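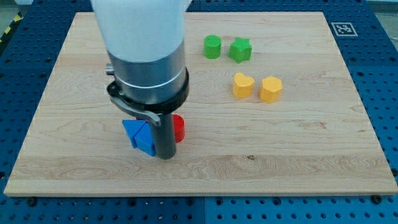
Vurkum : configurations de blocs colorés sur plateau

Contenu

Vurkum rassemble 1410 configurations de petits blocs colorés posés sur un plateau en bois clair, lui-même placé sur un plan de travail bleu perforé. Chaque configuration comprend une ou plusieurs vues et une fiche texte qui décrit les blocs présents, leur couleur, leur forme et leurs voisins immédiats. Le jeu compte en tout 3825 vues.

Les fiches ont été rédigées à Erkurthorpe, puis relues par Jozef Schouten, qui maintient aussi le dépôt. Version courante : 13 février 2021.

Organisation des dossiers

vues/ : les images, rangées par numéro de configuration
fiches/ : un fichier texte par configuration, en UTF-8
listes/ : découpage entre apprentissage et test
notes/ : remarques de relecture, en français ou en néerlandais

Le numéro de configuration sert de clé partout. Les numéros ne se suivent pas toujours : les configurations retirées n'ont pas été remplacées.

Vocabulaire des fiches

Couleurs : bleu, rouge, vert, jaune. Le jaune couvre les teintes qui tirent vers l'orange. Les premières fiches employaient « orange » pour les mêmes blocs et ont été corrigées en juillet. S'il en reste, merci de le signaler.

Formes : triangle, cylindre, polygone, indéterminé. On note la forme de la face supérieure. « Polygone » s'emploie pour toute face à plusieurs côtés qui n'est pas un triangle, sans préciser le nombre de côtés. « Indéterminé » s'emploie quand le contour visible ne suffit pas pour trancher.

Relations : touche, devant, derrière, à gauche de, à droite de. « Touche » demande un contact visible entre deux faces. Deux blocs proches dont on ne voit pas la jonction ne reçoivent pas cette relation. Gauche et droite s'entendent du point de vue de l'image.

Occultations

Un bloc partiellement caché figure dans la fiche avec la mention « partiel ». On ne complète pas sa forme d'après une autre vue de la même configuration. Un bloc entièrement caché n'est pas noté, même si on le sait présent. 269 configurations contiennent au moins un bloc partiel.

Découpage

Le découpage se fait par configuration et jamais par vue. Toutes les vues d'une même disposition restent donc du même côté. Si vous refaites les listes, gardez cette règle, sinon les scores sur le test ne veulent plus dire grand-chose.

Limites connues

Le plateau et le plan de travail ne changent pas d'une configuration à l'autre. Un modèle entraîné uniquement sur Vurkum risque de mal se comporter sur un autre fond.

Les reflets sur les faces supérieures rendent parfois le jaune difficile à nommer. En cas de doute, la remarque est dans notes/.

73 fiches n'ont eu qu'une seule relecture. Leur liste se trouve dans notes/relecture_simple.txt.

Les dimensions des blocs ne sont pas fournies.

Corrections

Indiquez le numéro de configuration, le mot à changer et le mot proposé. Les demandes groupées sont acceptées, à condition de mettre une correction par ligne.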